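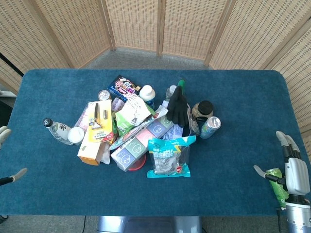 What's in the Cupboard? Packaging and Food Waste in Student Housing

Project report, intro to consumer studies
6 October 2026

1. Why this topic

Everybody in our group has thrown out half a bag of something. Rice, chips, cereal that went soft. We wanted to know if the package has anything to do with it. Big bag vs. small box, resealable vs. not, that kind of thing. Original plan was the whole town of Seddale but that was way too much for one class, so we cut it down to one building, Gautier Hall, plus a short online survey.

Question we ended up with: do students throw out less food when the package can be closed again?

2. Background

Short version of the reading. Most of what we found on household waste is about families, not students. Families shop once a week, cook for several people, have a real freezer. Students in Gautier have one shelf each and a shared fridge that smells. So we didn't think the family numbers would carry over and we don't use them here.

One idea we did borrow is splitting waste into "spoiled" and "gave up on". Spoiled means it went bad. Gave up on means it was still fine but the person didn't want it anymore. Stale crackers were a fight, we put them under spoiled in the end.

3. What we did

Two parts.

Part one, the diary. 46 residents signed up to write down every food item they threw away for two weeks. Paper sheet taped inside the cupboard door. Columns: item, package type, could it be closed again (yes/no), how much was left (a little / half / most), reason.

Part two, the survey. Online, ten questions, sent to the Gautier mailing list and the one for Dirkel House across the street. We wanted 200 answers. Got 80. The link was broken the first evening which did not help.

We also looked at prices at the Farnau market on the corner, mostly to see if small packs really cost more per ounce. They do, in almost every case we wrote down. The exception was yogurt, on sale that week.

4. Results

Diary first. Most common things thrown out, in order: bread, bagged salad, leftovers in tubs, chips and crackers, fruit. Bread was first by a lot. Salad was nearly always "most" left, which surprised us. People open it, take a handful, then its brown.

For dry goods the pattern was what we expected. Packages with no way to close them showed up more often, and with more left inside. Boxes with an inner bag were the worst – people close the box and forget the bag. Bottles with caps hardly came up at all. Sauces and drinks just sit there until someone moves out.

For fresh food the closure made no difference that we could see. Salad bags with a zip strip went in the trash the same as the ones without.

Survey. Asked why they buy the big size, most people picked price. Second was "fewer trips to the store". When we asked if they would pay a little more for a small pack the answers were split almost evenly, and a lot of comments said depends what it is. Several people wrote that they clip bags shut with hair clips or binder clips, so maybe the package matters less than having a clip around. We should of asked about that directly.

5. Problems

– The diary people volunteered, so probably they care more than average.
– Sheets got lost. Two fell in a sink.
– "Half" is not the same for everyone. A kitchen scale would have fixed this.
– Shared food was logged twice by roommates at least once, maybe more. We took out the ones we caught.
– First week included a long weekend and lots of people went home, so there was a clean-out right before.
– Survey was too short on fresh food.

6. What we would do next

Run it again in December, before the break, when everybody empties the fridge. Give half the diary group a pack of bag clips and see if it changes the dry goods numbers. Weigh stuff. Also talk to Dirkel, they have bigger kitchens and private fridges, so it would be a decent comparison.

Word count without headings and appendix is 3,972 in the full version. This web version leaves out the diary tables and the survey questions, those are in the appendix handed in on paper.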